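The White Frame

Ishbel Chisholm had written the tubes down as legs before she knew they were legs.

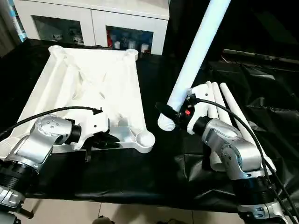
The white frame and its tubes, on the black sheet.

The list was for the sale in September. Everything in the Binovthorpe house had to go on it, with a price, and she had reached the back room at 5 in the afternoon with the light still good. The table was draped in black plastic. She wrote "white frame, large" and then "tubes, white" and left the price blank.

Sun-ja Shim came in from the hall with the kettle in her hand.

"That's the stand," she said.

"What did it stand under?"

"Nothing yet. He was going to put the seed trays on it. One tube goes in each corner, in those cups."

Ishbel bent to look at the cup on the near corner. She put her thumb in it and turned it. It was smooth inside, with a little grit at the bottom.

"Have you got the fixings?"

"Prajapati has them. He borrowed the bag for his own one and it never came back." Sun-ja set the kettle on the windowsill. "He paid for two stands, you know. Your uncle. Starberg only sent the one, and he wouldn't ring them."

"Why not?"

"He said they would ring him."

Ishbel looked across at the cabinet. She had not started on that. Behind the glass there were red things and blue things on the shelves, all small, and every one would need a line of its own. The list already ran to over 1,000 lines. She had promised it to the Arkirora saleroom by the end of the month.

"I could take the stand," Sun-ja said. "I have trays."

"It's meant to be on the list."

"Then put me on the list."

Ishbel found the line and wrote "Shim" where the price should go. She crossed out "tubes" and put "legs". Then she pulled the curtain back a bit further, and they drank their tea by the window before they opened the cabinet.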